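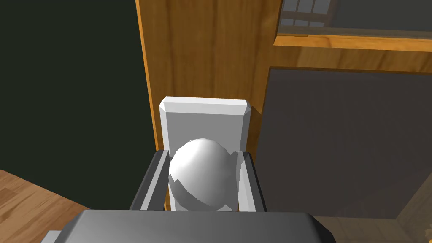 Trekus Athletics Club is looking for two assistant coaches for its para-athletics throws group, starting in December. The group trains at the Pekport indoor hall, and most of our athletes compete in seated shot put and club throw. Many of them have limited hand function, so a big part of the work is grip. You will spend many hours on how a smooth round ball stays between two surfaces, one pressing from the left side and one from the right, and how this changes for each athlete. If this kind of detail makes you impatient, the position will not be good for you.

We ask for a coaching license at national level or higher, and at least one full season of work with throwers. Experience with classified athletes is welcome but it is not required. You should be able to help with transfers to the throwing frame and to fix the straps correctly. A driver's license is necessary, as we travel to meets with our own van.

The pay is 940 euros per month for part-time work, and there are 8 training sessions every two weeks, all starting at 5:30 p.m. The club also pays up to 3,000 euros per year for courses and travel to seminars.

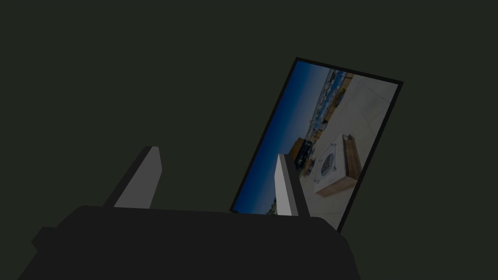 Can I apply if I have only coached running events?
You can apply for our track group, which will open its own position later. For the throws group we need the season with throwers.

Please send a short letter and a copy of your license to Saulius Kairys, head coach, at the club office in Pekport. We invite selected candidates to one trial session with the group, and travel costs for this are paid.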